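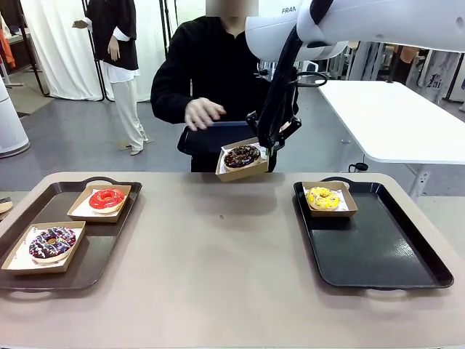
Ticket 2000: Kikberg dinner bookings landing an hour early

Status: open, waiting on Condus

Okay, starting a log on this one because I keep losing my notes between lunch and dinner service! Quick background for whoever picks it up at Condus: we run the dining room at Kikberg, we take reservations through your booking page, and they feed into Merkex, which prints our table sheet. Since the clocks changed in November, any party that books the tasting menu shows up on the sheet one hour before the time they picked. Regular a la carte bookings are fine. Brunch is fine too.

What I tried first: logged out and back in, restarted the host stand tablet, cleared the browser. No change. Then I made a test booking for two at 7:30 pm, and the confirmation email said 7:30 pm (great!) but the sheet said 6:30 pm (not great).
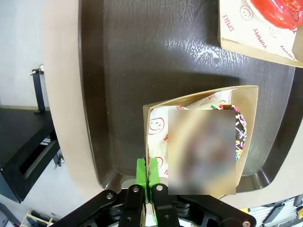 Boxed donuts on a brown serving tray

Wednesday, before lunch. Had a chat with your support line and they asked me to check the time zone under Venue Settings. It was right. They also asked me to check it under Menus, which I didn't even know was a thing, and sure enough the tasting menu has its own time zone field and it was blank. I filled it in, saved, and made another test booking. Still an hour off, plus now I was getting error 319 on the sync screen. I hit Retry Sync and the error went away, then came back after I printed.

I also called our sister restaurant, Gebreyes, because they're on the same setup. Their tasting menu prints just fine, but they built theirs from scratch this fall and we copied ours over from last year. Maybe that's a clue?

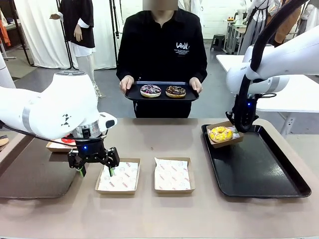
282 words so far

Same day, 4 pm. Made a brand new tasting menu with the same courses and prices, left the old one hidden, and booked a test table for 8 pm. The sheet says 8 pm!! No error either. So new bookings look okay, but I still have 11 parties sitting on the old menu and I can't find a way to move them over without sending everybody a cancellation email, which I really don't want to do. I've penciled in the right times on tonight's sheet for now.

Can you move those from your end? And please don't delete the old menu until that's done, the allergy notes are all attached to it.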